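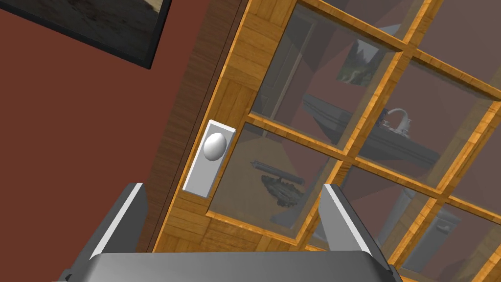
What happens if the planner can't find a grasp on the knob?
It backs off along its approach line, drops that candidate from the list and tries the next best one. When the list is empty the run stops with the message NO GRASP LEFT and the arm holds its position, so you can look around the simulation at your leisure before you change anything.

Section 4: Setting up your first door task

Welcome to the fun part! By now you have Postero installed and the arm moving about in free space. In this section you'll get it to reach a doorknob, close the gripper on it, turn it and open the door, all in simulation. Doors are a lovely test for a planner. The hand has to follow an arc it didn't choose, and small errors in perception show up straight away as side forces.

Before you start

You need a working Postero install, a robot model that passed the joint check in Section 3, and one scene from the Hevholm set. Glazed doors are fine, but read the note on glass further down before you switch on depth.

4.1 Load the scene

1. Open the Scene panel and choose Hevholm, then Doors.
2. Pick a door and press Load. Big scenes take a moment while the collision shapes are built.
3. Press Settle. Everything loose in the rooms drops into its resting place.
4. Open the Hand Camera tab and check that you have a live view.

Note: the hand camera turns with the wrist, so a door can look steeply tilted while it stands perfectly upright in the world. Trust the axes in the World tab. If the two disagree about which way is up, go back to Section 3 and redo the camera mount.

4.2 Find the knob

1. In the Perception panel, tick Handle Finder.
2. Move the arm until both the knob and its backplate are in the hand camera view. The finder uses the plate to work out which way the door faces.
3. Press Detect. A coloured outline appears on the knob, with an arrow pointing straight out from the door.
4. Check the arrow. If it leans, move the hand a little and press Detect again.
5. Press Accept.

Shiny knobs can fool the finder, as a bright highlight splits the outline in two. Turn on Merge Highlights and it nearly always sorts itself out. Zulema Barrientos wrote that filter and it is a joy to use!

Note on glass: the simulated depth sensor sees through clear panes, just as your eye does. Left alone, the planner will treat the room behind the door as open space and may happily plan a route through a pane. Tick Fill Glazing in the Collision panel and every pane becomes solid for planning. Your camera view stays the same.

4.3 Plan the approach

1. Open Planner and choose Knob from the grasp types.
2. Leave Candidates at 60 for your first go.
3. Set the approach direction to From Detection.
4. Press Plan, then Preview. A ghost arm plays the whole motion.
5. Watch the fingers in the preview. They should come up on either side of the knob without touching the backplate.
6. If you're happy, press Run.

Caution: never skip the preview if you mean to move this plan to a real arm later. The ghost shows elbow swings that you can't see from the hand camera.

4.4 Turn and open

1. Set Knob Turn to 90 degrees. Some doors in the set unlatch sooner, and the controller stops turning as soon as the latch is free.
2. Choose Compliant as the control mode. The wrist will now give a little when the door pushes back.
3. Set Door Direction to Learn. The arm tries a gentle push and a gentle pull and keeps whichever one moves.
4. Press Run and watch it go.

Do try this once in Stiff mode as well, just to see the difference. The force plot goes wild and you'll understand compliance better than any page of ours could teach you.

Caution: Stiff mode is for simulation only. On real hardware it can damage the door, the gripper or the wrist.

4.5 Save your work

1. Press Export and give the run a name.
2. Tick Keep Failed Attempts. They are small files, and the Gallardo viewer can play them side by side with the good ones.
3. If you want to train a policy from your runs, set Repeats to 4000 and leave it going overnight with Random Start turned on.

If something goes wrong

The fingers close on air. The detection is old. Press Clear, then Detect, and plan again from where the arm is now.

The knob turns but the door stays shut. Check that Door Direction is on Learn, then look in the World tab for a stray object resting against the door.

The knob slips. Raise Finger Friction by a small step. Ambros Sutter's tuning notes in the Tesstead folder list good starting values for round, oval and lever handles.

The plan takes ages. Lower Candidates, or hide the rooms you aren't using. Fill Glazing hardly slows things down, so keep it on.

Section text revised 15 Nov 2024 by Lorena Núñez. Section 5 moves on to drawers.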